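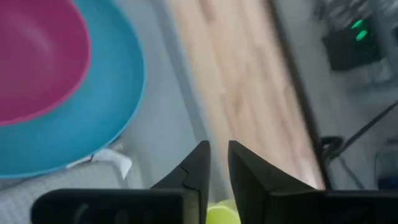 Zollen, im Juni – Wer in den vergangenen Monaten am alten Güterschuppen vorbeigekommen ist, wird es schon gerochen haben: Es duftet dort wieder nach Suppe, nach Hefeteig und an guten Tagen auch nach Dill. Mit großer Freude geben wir bekannt, dass der offene Mittagstisch Floka in sein zweites Jahr geht und sein Angebot um einen Abendtisch erweitert. Gekocht wird künftig auch ab 18 Uhr, damit alle, die tagsüber arbeiten oder Kinder abholen, endlich ebenfalls Platz nehmen können.

Im ersten Jahr haben sich 142 Haushalte aus Zollen und den umliegenden Ortsteilen angemeldet, und viele von ihnen sind inzwischen Stammgäste. »Wir hatten anfangs zwei Kochplatten, einen geliehenen Topf und ziemlich viel Herzklopfen«, erinnert sich Projektleiterin Catinca Bratu. »Heute bringen die Gäste ihre eigenen Rezepte mit und streiten liebevoll darüber, wie sauer eine Sauersuppe sein darf.« 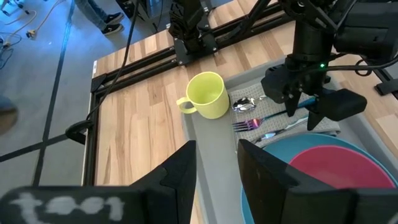 Tablett, Stoffserviette und Löffel, dazu ein gelbgrüner Becher.

Die Speisekarte für den Abend hat Floarea Munteanu zusammengestellt. Jede Woche stehen drei Gerichte zur Wahl, eines davon immer ohne Fleisch, und das Brot kommt weiterhin aus der Backstube Quansah, der wir an dieser Stelle einmal von Herzen danken möchten –

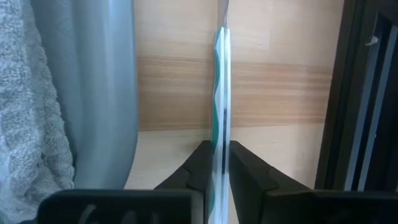 und zwar auch für die Mohnschnecken, die an Regentagen so zuverlässig ausverkauft sind. Die Preise bleiben unverändert. Wer wenig hat, zahlt wenig, und gefragt wird nicht.

Unterstützt wird der Abendtisch von der Stiftung Mendotance, die nahezu die Hälfte der Miete übernimmt. »Gemeinsam essen ist so etwas Einfaches, und doch fehlt es so vielen«, sagt Lorna Rennie von der Stiftung.
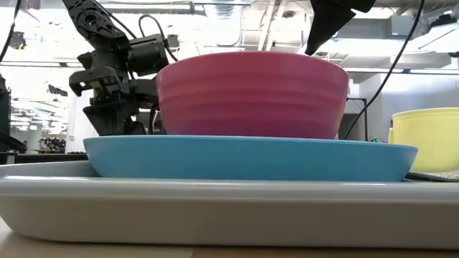 Farbe auf dem Tisch: pinkfarbene Schüssel auf himmelblauer Schale.

Anmeldungen nimmt Ionuț Dumitrescu zu den Essenszeiten gern persönlich am Tresen entgegen. Bitte Allergien gleich mit angeben.

Aktuelles > Presse > Pressemitteilungen
Rubrik: Nachbarschaft & Genuss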